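Der Neue am Packtisch

21. Mai 2019, von der Frühschicht

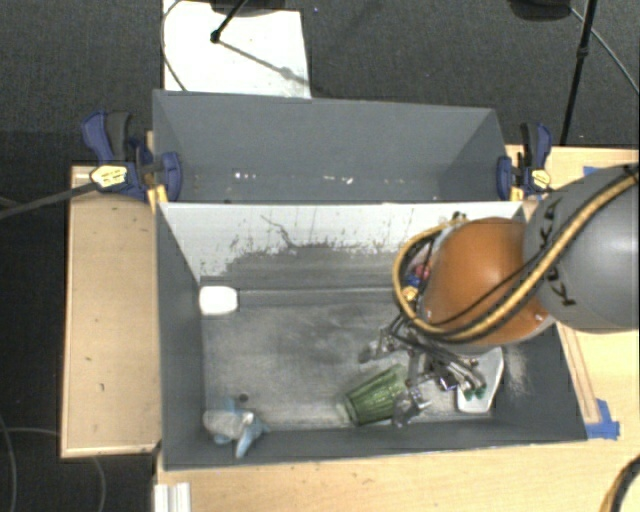 Arbeit & Alltag

Seit März haben wir bei Zunex in der Retourenabteilung einen Roboterarm von KUKA. Bei uns landet alles, was Kunden aus dem Zingate-Shop zurückschicken: Trinkbecher, Plüschtiere, Kleinkram ohne Verpackung. Früher standen wir zu fünft an den grauen Kisten und haben jedes Teil einzeln rausgeholt, angeschaut und verteilt. Jetzt stehen wir dort zu dritt, die anderen beiden sind in die Prüfung gewechselt. Entlassen wurde niemand, das wird zu Hause immer als Erstes gefragt.

Der Greifer hat mehrere Finger und viele dünne Gestänge. Bei einem gerippten Becher, der schräg auf der Seite liegt, würde ich ohne Nachdenken zupacken. Der Arm muss sich erst aussuchen, von wo er kommt. Plüsch ist wieder etwas anderes, weil er nachgibt. Wenn es nicht klappt, meldet sich das System von Cledum, und einer von uns geht hin und legt das Teil anders in die Kiste.

Über 500 Teile gehen in einer Schicht durch. Die Zahl hängt jetzt auf einem Bildschirm neben der Tür, und das gefällt mir weniger. Vorher wusste die Schichtleitung ungefähr, wie es läuft, und hat gefragt, wenn es hakte. Jetzt wird auf den Bildschirm geschaut.

Mein Rücken ist dafür besser geworden. Das Bücken über die Kiste war das Schlimmste an der Arbeit. Dafür rede ich weniger. Zu fünft am Tisch lief immer ein Gespräch, in der Prüfung sitzt jeder an seinem Platz.

Die Einweisung hat elf Stunden gedauert, verteilt auf mehrere Tage. Bezahlt wird uns das Bedienen bisher nicht extra, darüber wird noch gesprochen. Im Werk Moulin soll im Herbst auch so ein Arm kommen, und die Kollegen dort haben schon angefragt, ob sie bei uns zuschauen dürfen.

3 Kommentare · 11 Mal geteilt

Zuletzt im Blog
Schichtplan und Familie, zweiter Versuch
Was in Retouren alles liegen bleibt
Neue Sicherheitsschuhe nach fünf Wochen
Mit dem Rad zur Frühschicht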